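Snacking and Study Habits in a Student Residence

Réjean MacLeod and Noémie Kowalchuk
Final report, Introduction to Survey Methods
14 March 2021

1. Background

Most first-year students at our college live in Beaulieu, a residence with small single rooms and one shared kitchen per floor. The kitchens close at night and the dining hall closes before that. Students who stay up to study eat whatever they have in their rooms, and many of them eat it on the bed, where they also read and write.

We wanted to find out how often this happens and whether students who snack while they study put in longer or shorter sessions than students who stop for a meal. An earlier class looked at meal plans in the same building but did not ask about food kept in rooms.

2. Method

We asked students on two floors to keep a diary for two weeks. Forty signed up and 36 handed in a diary we could use. The other four had too many blank days. Each page had space for the start and end of every study session, where it took place, what was eaten during it, and whether the person had eaten a full meal in the three hours before.

Most people used paper. Those who preferred their phones used Memov, a free note app, and sent us the text at the end of each week. We copied everything into one spreadsheet. Noémie entered the first week and Réjean the second, and then we traded and checked each other's rows.

A session had to last at least 20 minutes to count. Drinks were recorded but left out of the snack totals, except for milkshakes, which caused a long discussion and ended up in.

After cleaning we had 300 sessions.

3. Results

Snacking was common. It was reported in more than half of all sessions, and the share was higher late in the evening. Chips and cookies came up most. Fruit was mentioned mainly in the first days of the diary, which may mean that people were on good behavior at the start.

Sessions with a snack were longer on average than sessions without one. This does not show that snacks help people study. Longer sessions leave more time to get hungry, and many of the long ones were on nights before a deadline.

Place made a difference too. Sessions at a desk or in the library had fewer snacks than sessions on a bed. The library does not allow food, so we also compared bed and desk alone, and the difference was still there but smaller.

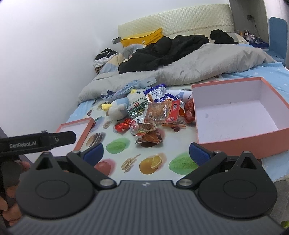
Did students who had eaten a full meal beforehand snack less?

They did, but only in the first hour. After that the two groups looked much the same.

We had expected a stronger effect. Several diaries had notes beside these entries, such as "not hungry, just bored" and "roommate down the hall had extra." We did not plan to code the notes, but boredom and sharing appeared often enough that a later survey should ask about both directly.

Cost was our last item. Students who bought snacks in the building paid more per item than those who shopped at Plarkasari, the grocery store by the bus loop, but they bought fewer at a time. The vending machines are run by Flonero, and its price list changed during our second week, so the cost figures for the two weeks should not be added together.

4. Problems

The diaries depend on people being truthful and on remembering to write things down. Some pages were clearly filled in all at once, with the same pen and the same round times. We kept them if the entries were complete.

Our sample was also made up mostly of people we knew or lived near. Science students were overrepresented — both of us live on the science floor — and they had lab reports due during the diary period.

5. Next steps

We plan to repeat the diary in April with a shorter form and a box for the reason a snack was eaten. We would also like to include the third floor, which has a larger kitchen with later hours. The blank diary form and the coding sheet are in the appendix.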